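# Regripping golf clubs at the bench

Notes for a home workshop with a vice and a decent light. Steel shafts unless stated.

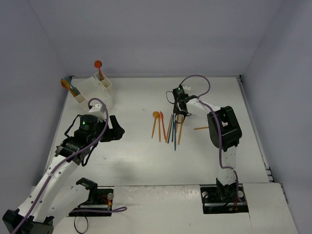
**How often should grips be replaced?**

Once a season for anyone playing weekly, or when the surface has gone shiny under the thumbs. Rubber hardens in storage too, so a set left in a garage for several winters will need doing whatever its mileage.

## Before you start

Measure the butt of each shaft with calipers. Most men's steel shafts take a 0.600 in grip core. A 0.580 shaft under a 0.600 grip plays slightly thin, and one extra wrap of masking tape corrects it.

Weigh the new grips on a kitchen scale. In my last set of Vonetti cords the lightest and heaviest were 6 g apart, enough to move swing weight by more than a point. I put the heavy ones on the wedges, where I notice it least.

## Stripping the old grip

- Use a hooked blade and cut away from the body, from the mouth of the grip towards the cap.
- On graphite, do not use a straight knife. A scored shaft is a scrapped shaft. A hooked blade held nearly flat is acceptable.
- Peel the grip back in one piece. If it tears, the rubber was past saving anyway.
- Old tape comes off with a plastic scraper and a little warmth from a hairdryer. Keep the heat low on graphite — the resin softens before the glue on some older shafts.
- Wipe off the last of the adhesive with solvent and let the shaft dry.

Check inside the butt end. Loose rust or an old cork plug will rattle later.

## Taping

Two-inch double-sided tape, laid lengthwise, is quicker than a spiral and leaves no ridges. Cut it about half an inch longer than the grip needs, then twist the excess and push it into the open end of the shaft. This keeps solvent out of the shaft.

For build-up, put masking tape on first and the double-sided tape over it. One full layer adds close to 1/64 in to the diameter. Stop at four layers; beyond that, buy a midsize grip.

## Fitting

1. Clamp the shaft in a rubber shaft clamp, face square to the floor. Tighten until it does not turn by hand and no further.
2. Put a finger or a tee over the vent hole in the cap.
3. Pour solvent into the grip, cover the mouth and shake.
4. Tip the solvent out over the tape so the full length is wetted. Catch the run-off in a paint tray; most of it can be used again.
5. Squeeze the mouth over the butt and push in one movement until the cap seats. Do not pause halfway.
6. Align the pattern with the leading edge. There is a minute or so of adjustment, less on a warm day.

White spirit works but wants a full day to dry. The Emolley water-based fluid is slower to slide and has almost no smell, and I use it indoors. A 435 ml bottle has done over four sets. Whatever the fluid, open a window and keep it away from the boiler.

## If it goes wrong

A grip stuck partway can sometimes be saved. Get a blunt needle under the mouth, inject more solvent, wait, and work it off. A grip stretched too long can be pushed back up the shaft while still wet. Once the tape has grabbed, cut it off and start again.

## Washing grips between changes

Warm water, a drop of washing-up liquid and a nail brush. Rinse and dry with a towel. Cord grips can take a stiffer brush. I do mine in May and again when the clocks change. Do not use furniture polish or hand cream on tacky rubber.

## Storage

Spare grips go in a lidded box, out of sunlight, laid flat. Solvent stays upright with the cap tight and a label on it — mine sits beside the Holanda epoxy on the bottom shelf.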